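The shire wants to spend its drought money on a bore. I've read the whole proposal twice and I still can't find the page that says how much water is down there.

Kaltdale has had its tanks filled by truck since September. Gunnel Åberg, who runs sheep out past the old rail siding, pays for 8 loads a month and says the price has gone up again. So I understand why people clapped at the hall when Attila Somogyi put his slides up. I'd have clapped too, if he'd answered a single question.

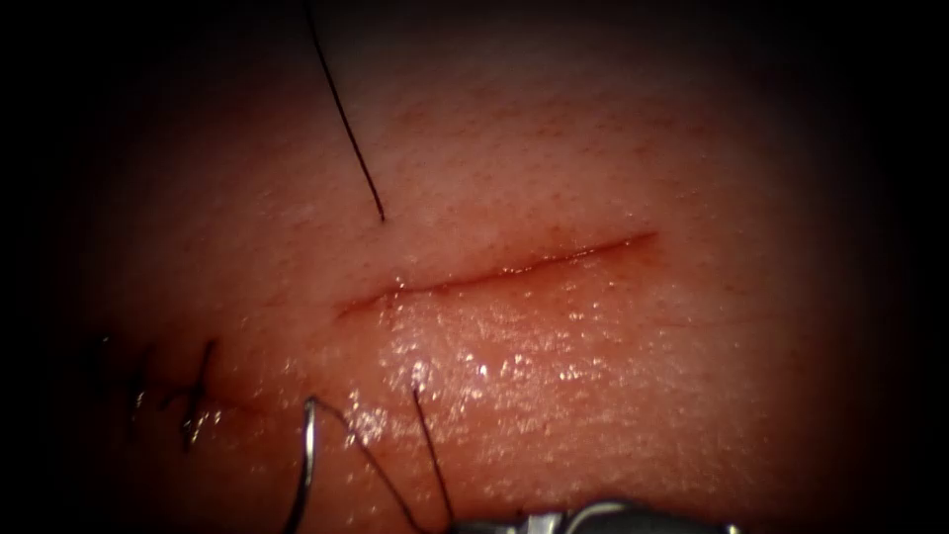
*A long, thin incision, edges close together.*

The one test hole went down 38 metres. Plorbridge sank something similar a few years back, and by the second summer it was pumping salty muck that the cattle wouldn't touch. Ayuba Acheampong brought this up and was told the geology is "different". Different how? He's still waiting.

Then there's the sign-up fee – 592 dollars per household, paid before any drilling starts, with no word on refunds if the thing comes up dry.

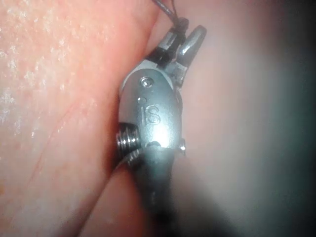
I asked about the pipeline option as well, the one from Triantafyllou weir. Too dear, apparently, though the costing wasn't in the handout and I've had no reply to my email.

Maybe the bore's a ripper and I'll be eating my words next winter. I'm keeping my cheque book shut until I see a flow test.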